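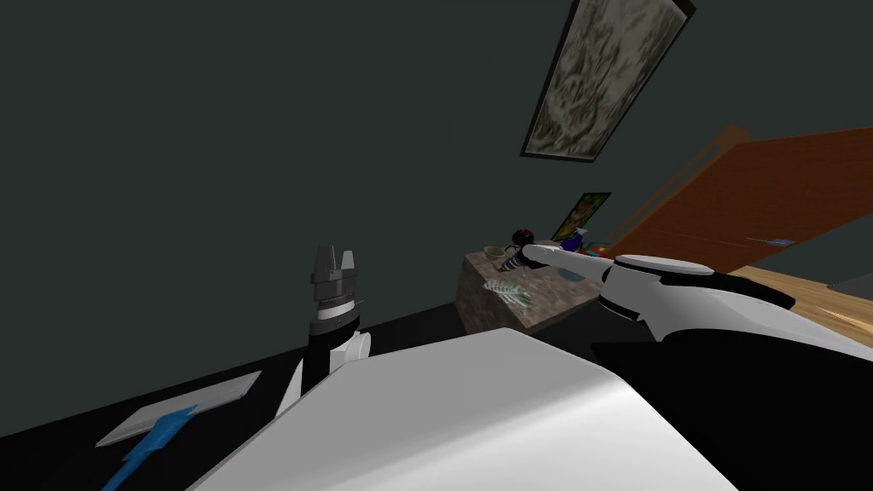 How to practice your pageant walk at home

My first pageant was Miss Plarnus, and I walked like I was late for a bus. I'd spent months on my gown and maybe an hour on my feet! So start with the shoes you'll compete in, and tape a straight line down the longest hallway you've got. 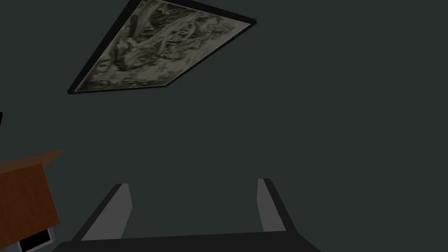 Walk it slowly, heel first, eyes up. I do 39 steps to the end, stop, count two beats, then turn. Don't rush the stop -- the judges need time to look at you.
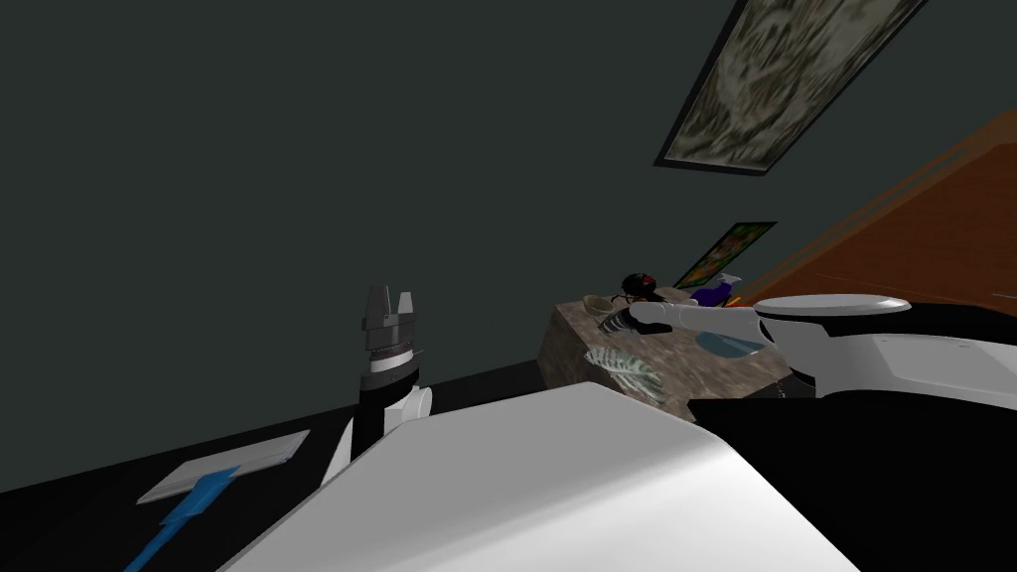 2 min read

Now the turn. Put your front foot across the line, pivot on the balls of both feet, and let your head come around last. My coach at the Wuketti studio had me do 80 of these before she let me add music (my calves hated her).

Once that feels easy, put the gown on. A long hem changes everything, so kick forward a little with each step and keep your hands off the skirt. 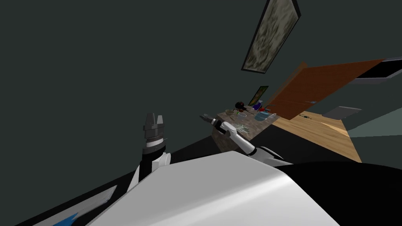
How long should I practice each day?

Twenty minutes is plenty for most people. I go a bit longer the week before Miss Jodeck, and I always finish in flats.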